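杯子留下来的人

城南的旧货铺子大多在早上十点以后才开门，Matheson是例外。这家店八点就把卷帘门拉起来，门口摆两张长凳，凳上是前一天收来的杯碟。店主不写招牌价，客人拿起来问，他看一眼底款，报个数。一只八成新的马克杯，多数时候卖29元。

我去这家店，原本是想写旧货生意。去过几次之后，发现来的人里有一大半是冲着杯子来的。他们不买古董，也不太在意名窑，要的就是家里每天能端起来用的杯子。有人要配一只打碎了的，有人替单位茶水间补货，也有人说不清要什么，只是每个月来看一圈。于是题目改成了杯子。

日用杯子这门生意，在本地有过一段热闹的时候。老瓷厂关停之前，厂区门市部每周处理一次次品，釉面有针孔的、把手接歪的，论筐卖。后来门市部没了，次品流进批发市场，再流进旧货铺。现在铺子里能见到的厚壁杯，不少就是那一批。杯壁厚，保温好，缺点是重，老人端着吃力。
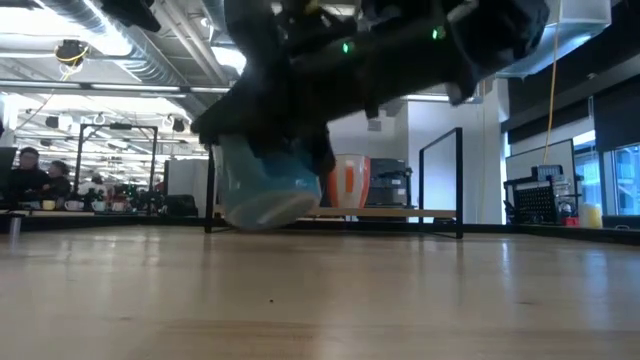
塑料杯是另一条线。早年学校食堂和幼儿园用得多，颜色浅，叠起来省地方，摔不坏。用久了内壁会发乌，洗不掉，食堂一般两年换一次。换下来的杯子没有人收，旧货铺也不要，最后多半进了各家的阳台，用来舀土、浇花、泡画笔。我在三户人家的阳台上见过同一种食堂杯，杯底的厂名已经磨平了。

做杯子的人对这两种材料各有看法。Isska是一间陶瓷工作室，设在老瓷厂的模具车间里，有两座电窑。工作室每月烧四窑，一窑出142只杯子，除去开裂和变形的，能卖的在一百二十只上下浮动。工作室的人说，杯子比碗难做，难在把手。杯身收缩的时候，把手也在收缩，两边干湿不一样，接口就会裂。夏天尤其麻烦，8月里开着窗，靠窗那一侧的坯子干得快，裂的往往就是那一排。

把手的大小也有讲究。伸得进两根手指的，适合小杯；容量过了三百毫升，最好能伸进三根。许多图便宜的杯子把手做得扁而窄，拿在手里硌手，客人在店里试不出来，倒满热水才知道。Isska后来在陈列架旁放了一只热水壶，谁想试就自己倒。

陈列本身也费过一番功夫。起初杯子是叠着放的，客人要看下面那只，得先挪开上面那只，碰出磕口是常事。后来改成单层摆放，一排几只，把手一律朝同一侧，架子略高出台面，伸手就能拿到。能摆的数量少了，破损也少了。
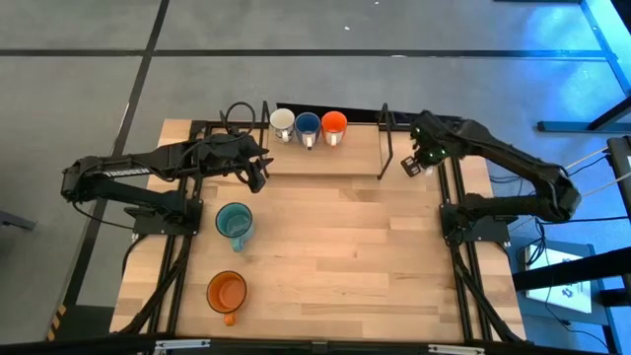

木台上方的搁架，三只马克杯排成一行。

工作室的账本上记着一个数：2673。这是去年全年卖出的杯子，包括定制的。定制的单子大多来自小公司和咖啡店，要求印标志。印标志的杯子利润低，返工多，颜色差一点对方就不收。工作室曾经想停掉这一块，算下来又舍不得，因为淡季全靠它付电费。

Volico是他们最稳定的客户，一家开了九年的咖啡店，只有十一个座位。店里不印标志，只要求杯子颜色统一用单色釉，每年补两次货。第一年他们选的是白色，咖啡渍在口沿上很显眼，洗杯子的店员要多擦一遍。第二年改用深色，问题又来了，深色杯子里看不出有没有洗净。几次试下来，他们定了外深内浅的做法，外壁随意，内壁一律上浅釉。

这个做法听起来简单，烧起来要分两次上釉，口沿处两种釉碰到一起，容易流。工作室试了十几种配方，最后把外釉停在口沿下方，留一道细边。老顾客一眼能认出这道边。
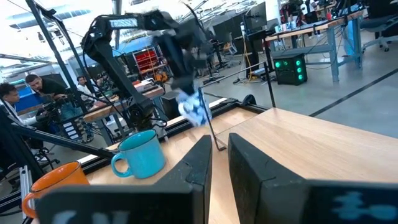
颜色的事，做的人和用的人想得不太一样。做的人考虑釉料稳不稳定，铜料贵不贵，窑里哪个位置烧出来偏绿。用的人考虑的是好不好认。一家四口用四只同款白杯，过不了几天就会拿错，换成不同颜色就省事得多。浅色木桌上放一只绿松石蓝的马克杯，隔着屋子也能看见。蓝绿一类的颜色在Isska卖得最好，灰色其次，红色几乎卖不动。工作室的人解释不了红色为什么不行，只说做过两批，到现在还有剩。

杯子卖出去以后，还有一段很长的日子。我请几位买主回去翻了翻自家的橱柜。一户住了二十年的人家，拿出来的杯子摆满了餐桌，来历五花八门：单位发的、买奶粉送的、旅行带回来的，还有女儿小学手工课上捏的一只，漏水，一直用来放橡皮筋。真正每天用的只有四只，放在沥水架上，连橱柜都不进。

常用的那几只未必最好看，也未必最贵。问起原因，答案都很具体：口沿薄，喝着不漏；底平，放在键盘旁边不晃；能放进微波炉；洗碗海绵伸得到底。有一位买主用的是一只缺了口的杯子，缺口在把手正上方，喝水碰不到，她就没换。

木头桌面是另一个常被提到的话题。陶瓷杯底部有一圈不上釉的底足，拖动时会刮桌子，时间长了，桌面上就有一道一道的细痕。讲究的工作室会在烧成后用砂纸把底足磨一遍，Isska用的是水砂纸，先粗后细，一只杯子磨一分多钟。批发来的杯子不做这一步，买回家自己磨也可以，沾水磨，磨完冲干净。热杯子留下的白印则和杯底无关，是热气进了漆层，轻的过几天自己会退，重的要重新上漆。

修补也有生意。Sirnari在老瓷厂后门，一间不到十平方米的铺面，专接断把手和磕口的活。接一只把手收77元，比买一只新杯子还贵，单子却一直排到下个月。店里用的胶可以耐热，但店家会在取件时说明，接过的把手不建议再承重，杯子最好改作他用，插笔、养一小枝绿萝都行。多数客人听完点头，拿回去照旧喝水。

店里有一格架子，专放没人来取的杯子。有的放了三年，付过定金，电话也打不通了。店家不卖，也不扔，每年擦一次灰。
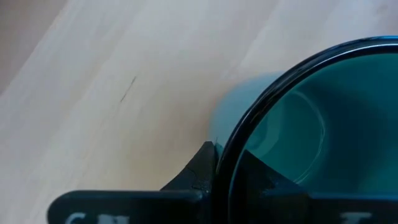 有位读者看过本文的初稿后来信，说文中漏了一种情况：有些杯子不是用坏的，也不是用腻的，是搬家时分不清归谁，干脆都没带走。来信人租过六处房子，每一处的橱柜里都有前任租客留下的杯子，自己搬走时也会留下一两只。信里说，现在手边喝水的这只就是上一处房子里的，走的时候忘了它原本不是自己的，一并装了箱。

Matheson的店主对此并不意外。他收来的杯子，很大一部分就出自退租的房子，房东清屋，整箱送来，用旧报纸裹着。他拆箱的时候会先闻一闻，有霉味的放到后院晒两天，没有味道的当天就洗出来上架。洗过的杯子倒扣在门口的长凳上，到中午差不多干了，下午就有人来问价。

（2023年6月3日）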